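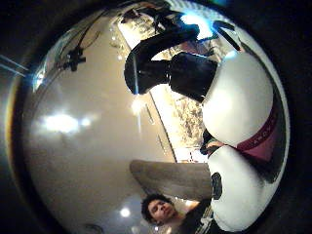
Large plush toys are cleaned by surface treatment unless the sewn-in label states otherwise. Machine washing tends to shift the filling and leaves seams under strain when the toy is lifted out. On a black and white toy such as a plush panda, start with the white sections and work toward the black ones, using a separate cloth for each color. A maroon band with printed lettering should be treated last, with a barely damp cloth and no rubbing across the print.

What size counts as large?
Anything over 56 cm, seated height. Smaller toys go through the standard Parivby wash.

Which cleaner do you use?
Meltum foam, diluted. Apply to the cloth and never directly to the pile. Test on the underside first – dark dyes can bleed into white plush.

Can a sash or ribbon be removed?
Only if it is tied. Stitched bands stay on. Tell us at drop-off if you want one unpicked and sewn back; Dineo Motaung handles sewing requests.

How long does drying take?
Some 58 hours at room temperature. Turn the toy twice a day. Do not use a hair dryer, as synthetic pile mats under direct heat.

The creases still smell musty. What now?
Open the crease by hand, brush in dry baking soda, leave for 2 hours and vacuum with the soft nozzle. Repeat once. If the smell persists, the filling is probably damp and has to be replaced.

Do you replace filling?
Yes, from May onward, at the Sovton counter only. Ask for Aidan Kavanagh.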